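Last updated: May 20, 2021

Ticket 703 -- Scoop handle slips in grip, Wastis bench
Site: Ellwood packing room
Status: Open, waiting on parts

Hello to everyone at Cevach support, and thank you for being so patient with our last ticket, which I know went on for a while!

We're having trouble at the bench where we teach the cell to portion dry beans. As you may remember, our packers do the teaching themselves with the hand-held gripper, and the cell picks up the motion from what they record. It was going along nicely until we changed to the longer scoop handles from Comberg. Now the handle turns a little between the pads when the blade goes down into the beans, and by the time the person lifts it, half the load has slid off to one side. I went through the log and 400 recordings from the past week carry the "tool rotated" flag. Before the new handles we hardly ever saw it.

What we have tried so far: wiped the pads with the cloth you sent, swapped the left and right pads, restarted the recorder, and asked people to close the fingers harder. The last one helped, but it made for sore hands by the end of the shift, so I've told them to stop.

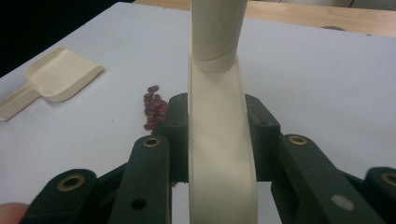

Gripper closed on the cream plastic part, with the scoop and kidney beans on the white work surface.

I should say something about the people side too, because it matters to how you fix this. When the cell arrived last November there was a fair bit of worry in the room, and I had some myself. What has happened is that the packers with the longest time on the scales have become the teachers, and they take it seriously -- they argue over lunch about the right angle for lentils (I am not joking). A flagged recording feels to them like a mark against their work, even when the pads are to blame. Could the message on the screen be worded a bit more kindly? "Check tool fit" would do.

Reply from Cevach support:
Thank you for all the detail. Please leave the 400 recordings where they are and don't delete any. We are sending 2 sets of softer pads. The wording change has gone to the software team.

Update from Ellwood:
Wonderful, thank you. We'll hold off on beans until the pads come and carry on with the rice, using the old short handles.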